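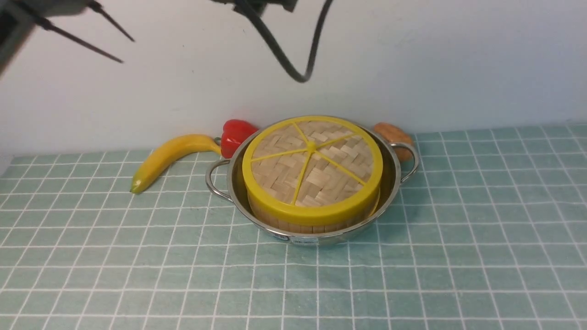

Head camera view, pot and steamer task, grid cloth on the table.

Masking the arm out of the head camera before segmentation

The Shek segmenter runs on the raw head camera image. On the pot task it tends to merge the steamer lid with the pot rim, and it opens a false object wherever the cable loop crosses the wall. Both problems are handled in the Nutar preprocessing stage. You need a calibrated head camera and a current arm model.

1. Render the arm mask from joint state. Use the joint reading closest to the image timestamp. If the gap is over 30 ms, drop the image.

2. Grow the mask by 8 pixels. The gripper is close to the lens and its outline is blurred, so the rendered outline falls short of the real one.

3. Add the cable. It is not in the arm model. Draw a fixed polygon over the area the loop can sweep and save it as cable_zone. Keep its lower limit above the tallest object on the table. Redraw it if the cable is rerouted.

4. Fit the table plane. Turn off the color term first. The white grid lines on the cloth produce edges that the color term reads as object borders. Depth alone is enough for the plane.

5. Set merge_parts to 2 for the pot. The steamer and the pot then come out as separate children of one parent. Wire handles are thin and often missing in depth, so take them from the color image.

6. Check the neighbors. The pepper and the banana lie close together in the image and will join if min_gap is left at the default. Lower it until they split.

Run the replay tool on a stored log before going live. Mirko Parisi's test set has 66 images with the pot in different spots. Any image with an object inside cable_zone is listed as a failure.

Polygon files go in the Callska config folder, one per camera.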